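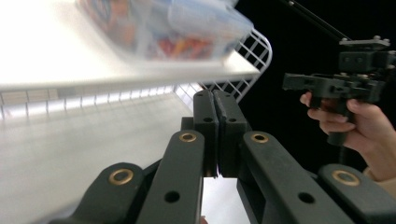
Teaching Resources Forum: Primary and Lower Secondary Mathematics

Thread: Selledex fractions workbooks, second edition — answer book no longer included?

Posted by: hod_maths_north
Mon 25 March

Colleagues may wish to be aware of a change to the Selledex fractions series before placing orders for the summer term. The first edition of the teacher pack contained the pupil workbook, the photocopiable sheets and the full answer book. The second edition contains the workbook and the sheets. The answer book is now listed as a separate item, and the product page does not make this clear until the basket stage.

Our department ordered on the assumption that the contents were unchanged. I should be grateful to hear whether other schools have had the same experience, and whether a supplier other than Warnex is still offering the complete pack.

Posted by: I_Ekwueme

Our school has had the same experience. I wrote to Warnex last week and was informed that the remaining first edition packs had been sold and would not be reprinted. The reply was courteous, although it did not address my question about the wording on the page.

I would add that the photocopiable sheets have been renumbered. Sheet 14 in the old edition (comparing fractions with unlike denominators) is now sheet 19. Any scheme of work that refers to sheets by number will need to be revised.

Ikechukwu Ekwueme
Mathematics Lead, Years 5 to 8

Posted by: marginalia

I must respectfully disagree that this is a serious matter. The answers to a fractions workbook can be worked out by any member of a mathematics department in an afternoon. I would prefer a cheaper pack without them.

Posted by: hod_maths_north

That would be a fair point if the pack were cheaper. The price is the same as it was in October.

It is also the case that many of our Year 5 classes are taught by colleagues who are not mathematics specialists. The old answer book gave full working and notes on common errors, and those notes were used far more often than the answers.

Posted by: supply_and_demand

Speaking as a supply teacher, I support the previous post. When a class is set a page from the workbook at ten minutes' notice, the notes on common errors are of real value. The page on adding mixed numbers was especially good.

Posted by: marginalia

I had not realised that the price was unchanged, and I withdraw that part of my comment. I remain of the view that the problem-solving tasks in the Fosemum series are better in any case. There are 216 of them, sorted by topic, and each one has a short teaching note printed beneath it.

Posted by: I_Ekwueme

We trialled Fosemum with two Year 6 groups. The tasks are well written, but the reading level is high, and several pupils who were secure with the mathematics could not begin without help. I would not recommend it as a replacement for a practice workbook. As a supplement it has merit — particularly the ratio section.

Posted by: marginalia

The reading level was raised at our own school as well. We dealt with it by reading each task aloud to the class first. I accept that this takes time.

Posted by: library_desk_4

For those comparing costs, the Ha catalogue has the second edition workbook on its own, with the answer book as an optional addition. The workbook is on page 433 and the answer book on page 564, under Teacher Reference, so it is easily missed. Orders are accepted from schools by purchase order only.

Posted by: hod_maths_north

Thank you. I had looked only under Number and Fractions. I shall ask our office to request a quotation for both items together.

Posted by: supply_and_demand

May I ask whether the new edition has kept the fraction wall on the inside cover? Pupils referred to it constantly.

Posted by: I_Ekwueme

It has been moved to the back of the workbook and is now printed in black and white. The wall also stops at tenths, where the old one continued to twelfths. I consider this a loss, as the twelfths row was useful for work on quarters and thirds.

Posted by: marginalia

On this we agree. We have drawn our own on squared paper, twenty-four squares wide, although the fifths and sevenths rows do not fall on the lines. 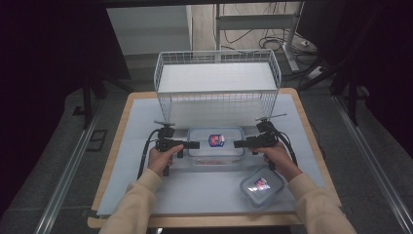

Posted by: newly_qualified_K

Can the first edition answer book be used with the second edition workbook?

Posted by: I_Ekwueme

Only for units one to six. The questions in those units are the same and appear in the same order. From unit seven onwards the questions have been rewritten, and the decimals unit is entirely new.

Posted by: newly_qualified_K

Thank you, that is most helpful. We have the old answer book in the department cupboard and will use it until half term.

Posted by: hod_maths_north

A brief update. Warnex has now amended the product page, and the words "answer book sold separately" appear beneath the title. I have been offered a credit note against our order, which I have accepted. Schools that ordered before the change should write to the sales office and quote their order number.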